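Unnur Ingvarsson has been reading meal kit contracts for a living long enough to distrust the word "flexible." She used to write them. Now she helps people get out of them, mostly over the phone from a spare bedroom in Fillside, and she has opinions about the whole business of selling dinner by subscription.

I went in expecting to disagree with her. I've paid for boxes from two of these companies and didn't feel robbed by either one. She asked how long I'd kept them up. Four months for the first, I said, and less for the second.

"And how many weeks did you pay for and not want?" she said. I didn't know. She let that sit there for a while. 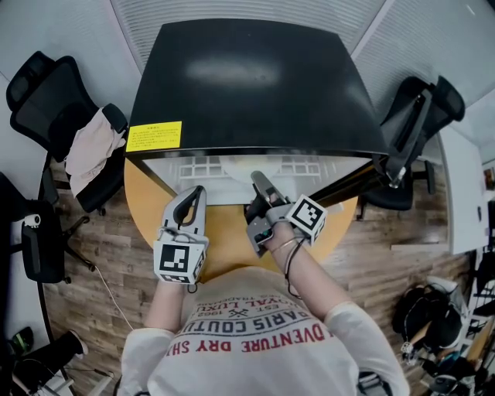
Page last changed: 1/4/26

Her argument goes like this. The food is fine, the recipes are fine, and the money is made in the weeks you forget. You sign up at a discount, the discount runs out, and the box keeps coming unless you go in and skip it by a deadline that falls days before you've thought about what you want to eat. "I sat in meetings at Herath where we talked about the deadline more than we talked about the chicken," she said.

Herath is a small outfit and I asked whether the bigger ones were any better. She laughed. She says Tellus, which sells heat-and-eat trays to people over 60, is the one that fills her inbox. Its customers are told they can cancel at any time. They can, if they find the page, and if they get through the screens offering them a cheaper plan, a pause, a gift for a friend and a smaller tray.

"It's a hallway with a lot of doors and one of them is the exit," she said. "They'll tell you there's an exit. That's true. There is."

I put it to her that grown adults can read a web page. She agreed, more quickly than I'd expected. "Sure. I can read one. I couldn't read one the week my father was in the hospital, and that was the week I got three boxes."

That was one of the few personal things she said all afternoon. She'd sooner talk about billing.

She keeps a spreadsheet of the complaints people send her, and as of March it held 2,753 rows. I asked what share of them ended in a refund and she said she didn't trust her own number enough to print it, as most people stop writing back once they're either paid or fed up. I liked her better for that. I still think a pile of complaints tells you who complains. The happy customers aren't writing to a woman in Fillside.

"No, they aren't," she said. "But the company could show us the skipped weeks any time it wants. I've asked. I asked when I worked there."

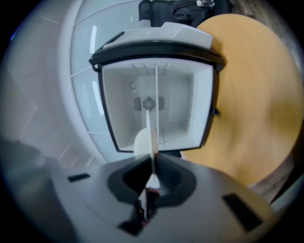

What she wants is pretty modest. A reminder before each charge, sent by text. A cancel button on the same page as the sign-up button. She doesn't want a ban on anything, and she's doubtful that a new law would be enforced by people with time to enforce it.

She has a soft spot for one service, Flitari, which makes you order each box by hand. No order, no box. It has fewer than 1,000 customers and she doubts it will last. "You can't borrow money against people remembering," she said.

I asked if she buys from them. She doesn't. She cooks rice and eggs, and on bad days she eats cereal, and she buys all of it at the store on the corner, where the checkout takes her card once and gives it back.

I'm not fully sold. Plenty of businesses live off forgetfulness, gyms first among them, and we mostly shrug and call it our own fault. When I said so, she asked me if I had a gym membership. I do. It's $88 a month, and I told her I'd been meaning to go.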